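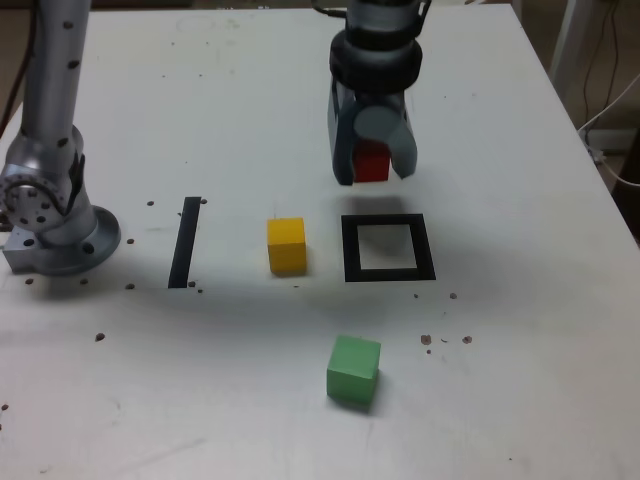 Figure 1. Gripper holding the red cube, with the yellow and green cubes on the table.

Export Classification Records at a Mid-Size Parts Supplier
Project report, Trade Compliance Practicum
Pak-hei Chuang and Romana Paulík
Submitted 23/10/2026

1. Scope

The project reviewed how Brornard assigns and stores export classification codes for the parts it ships abroad. The firm sells couplings and housings through two distributors, Hidau and Cotetel. Pricing, customs valuation and sanctions screening were left out.

2. Method

We drew 80 part records from the item master and compared each with the commercial invoice for its latest shipment. A record passed if the code on the invoice matched the item master and a signed classification sheet was on file. Chuang did the matching. Paulík repeated it without seeing the first set of results, and differences were settled from the source documents.

3. Results

Of the sample, 60 records passed. The other 20 failed on one or both tests. The most common fault was a missing classification sheet, mainly for parts added before the Kratochvíl document system was installed in March. Code mismatches were confined to Cotetel shipments, where the freight forwarder keys the code by hand from an older price list.

Review time was roughly 22 minutes per record, most of it spent finding the sheet.

4. Recommendations

Block release of any new part number until a sheet is attached. Send the forwarder a code file exported from the item master and withdraw the price list. Recheck the failed records first, then the remaining Cotetel parts.

5. Limits

The sample was drawn from active parts only. We did not test whether the codes themselves were correct, as this needs engineering data that was outside our access.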